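Plarkelell Staff Forum
Workplace Change > Automation and Job Roles
Topic: Two-arm cells in the small goods section - effect on handling duties

Posted by: Ops_Liaison_Cusik
Sep 7, 2020

Colleagues will be aware that Cusik has approved the use of paired robot arms for the handling of small goods at the Kavus site. The arrangement covers picking up, passing across and setting down of light items. It does not cover packing, labelling or dispatch, which remain with the present teams.

Staff currently assigned to the hand-sorting benches will be offered 24 hours of paid training, spread over four weeks. No post is to be withdrawn before February. Questions on the effect of the change may be placed in this thread and will be answered by the section concerned.

Posted by: bench_rep_kavus

I thank the liaison office for the notice. The members I represent have asked me to raise two matters.

The first concerns grading. Hand sorting is graded as skilled work on account of the range of goods. If a member spends the shift watching a cell and stepping in when an item is dropped or turned the wrong way, we need to know whether the present grade still applies. The notice is silent on this.

The second concerns numbers. We were told at the briefing that the section deals with some 3000 items in a shift. I should like to see how that figure was reached, as the benches have never kept a count by item.

Posted by: Ops_Liaison_Cusik

The present grade applies for the whole of the training period. The position after that is under discussion with the staff side and I am not able to go further at this stage.

The item figure was taken from stock withdrawals and not from the benches. I accept that the two are different measures.

Posted by: tworow

I cannot agree that grading is the main issue. I transferred from the benches to the cells in the first group and the greater change has been in the pattern of the day. On the benches we worked in fours and could talk. At the cell one person sets out the goods, starts the run and keeps watch, and the next person is at another cell. The work is lighter on the wrists, and I would not wish to return to the old bench for that reason alone, but the section has become a quieter place and some colleagues find it hard.

For those who have not yet been to the section, the cells are lined at the back and sides, and both arms are fixed to the front rail.
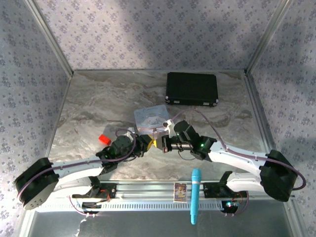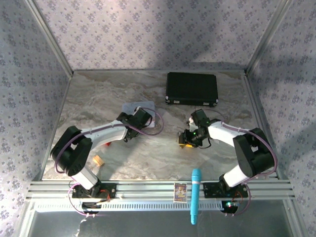 Setting out is a larger part of the job than the briefing suggested. The goods have to be placed within reach of both arms and clear of each other, and the layout is changed between runs so that the same item is not always met in the same spot. A new starter should allow a good part of the first week to become used to it. I would ask that the training hours be weighted towards this and less towards the control screen, which most people pick up in a morning.

Posted by: quiet_ledger

With respect to the previous poster, setting out goods for a machine is not an improvement on handling them oneself. I did the latter for many years at the Meléndez depot before it joined this site. A sorter notices a cracked lid or a loose catch because the item is in the hand. I have yet to see it explained who will notice it now.

Posted by: tworow

The person setting out will notice it. Every item still passes through somebody's hands before the run begins. I have put aside more faulty pieces since I moved than I did on the bench, where we were always behind.

Posted by: quiet_ledger

That may be so while the cells are new and there is time allowed for it. My concern is with what follows when the time is reduced.

Posted by: bench_rep_kavus

Both points have been noted for the staff side. I would add the question of cover. If one person is in charge of a cell and is called away, may the run continue? Members have been given different answers on different shifts.

Posted by: Section_Safety

A run must be stopped when the person in charge leaves the cell, for whatever period. This applies equally to breaks. Hands are not to be placed inside a cell while either arm is under power - this includes the retrieval of a dropped item. The local rules will be reissued with this wording so that all shifts work to the same text.

Posted by: Ops_Liaison_Cusik

I am grateful to Section Safety. On the matter of training, the balance of hours can be reviewed, and I will ask that setting out be given a full session in each week. On the matter of time allowed at the cell, the present allowance is 200 minutes of setting out per shift. Any proposal to alter it would be put to the staff side first.

Posted by: bench_rep_kavus

Would the liaison office please confirm that last sentence in writing to the staff side, as well as here.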